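3.2 Materials

Instruction sheets for children's toys are a neglected genre, and having read 26 of them we can see why. Our corpus came from the packaging of foam, wood and card toys sold under the Nastar and Zakero labels. The Amstead sheets were left out: they consist of one diagram and a warning about swallowing. Each sheet was typed up in full, including the misspellings, which we came to look forward to.

Naming a hole proved harder than filling one. For a board like the green one in Figure 2, with its octagonal, round, square and cross-shaped openings, writers agreed on "square" and on little else. The octagon appeared as "stop sign," "fat circle" and, on one Zakero sheet, "the other round."

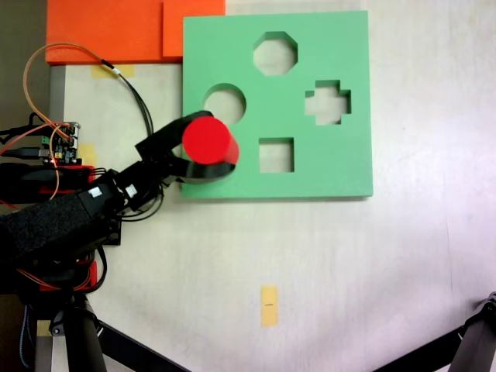 3.3 Coding

Two coders marked every shape word as geometric ("octagon"), borrowed ("stop sign") or evasive ("this one"). Disagreements were settled by discussion, which for "plus-ish" took most of an afternoon in February. The final scheme has 19 categories, 17 of which were used.

Figure 2. Green foam board with four cutouts, and a small red foam disc on the tabletop.
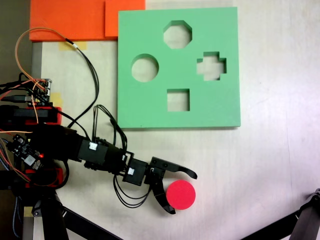 Vol. 2, No. 17

The loose pieces raised a separate problem. A disc was a "circle" when a sheet told the child where to put it, and a "coin," "button" or "cookie" when it told the parent to pick it up off the floor. We kept both senses apart in the counts. "Cookie" was coded as borrowed, over the objection of one coder, who considered it dangerous.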